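Projet de deuxième année — compte rendu de la visite chez Cinby

Notre groupe a été reçu à la journée portes ouvertes de Cinby, à Pernomdale, dans le cadre du module d'automatisation. Nous devions observer un poste de travail et en tirer des éléments pour notre propre pince, la Usum. La démonstration a duré plus de 10 minutes et portait sur le rangement de fruits. 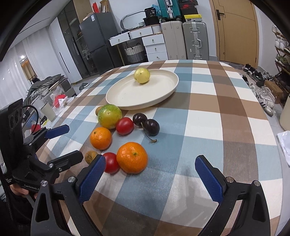

Le choix des objets nous a intéressés davantage que la vitesse. Pour la Usum, nous n'avions prévu que des cubes de 8 cm. Une table où les cerises sombres côtoient des mandarines oblige à régler l'ouverture des doigts à chaque prise, et la tige gêne l'approche. Les patins bleus striés sont montés sur des doigts articulés — nous avions dessiné des mors rigides.

Suites données au projet :
Les patins lisses prévus en mars sont abandonnés.
La course de la pince sera revue avec 2 réglages.
Le budget reste fixé à 860 euros.

Les essais seront faits sur le banc Mahawong, dès que le nouveau support sera percé.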